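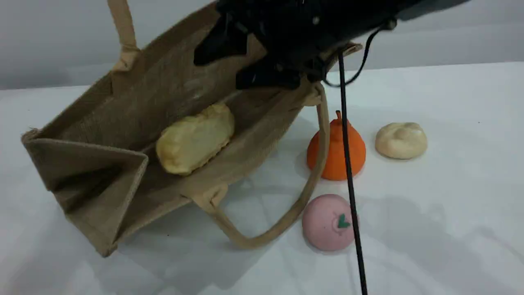

How to Set Up a Monthly Gift to a Nonprofit

Posted Oct 23, 2019 by Finbarr Fahy

Before you start, have the charity's legal name and tax ID number ready. Both are usually on its annual report.

1. Open the charity's giving page and choose Monthly. On the Flodside form the default is One Time, so check this first.

2. Enter the amount. If you want it split between 2 funds, fill in both boxes. The form will not divide it for you.

3. Pick a payment date. A bank transfer can take a few days to clear, so avoid the 30th if your paycheck arrives that day.

4. Enter your bank or card details and submit. Save the confirmation email.

5. Ask your employer about matching. Many want a receipt for each gift and will not accept a pledge.

To change or stop the gift, log in and select Manage Giving. Changes made after the 13th apply to the next month.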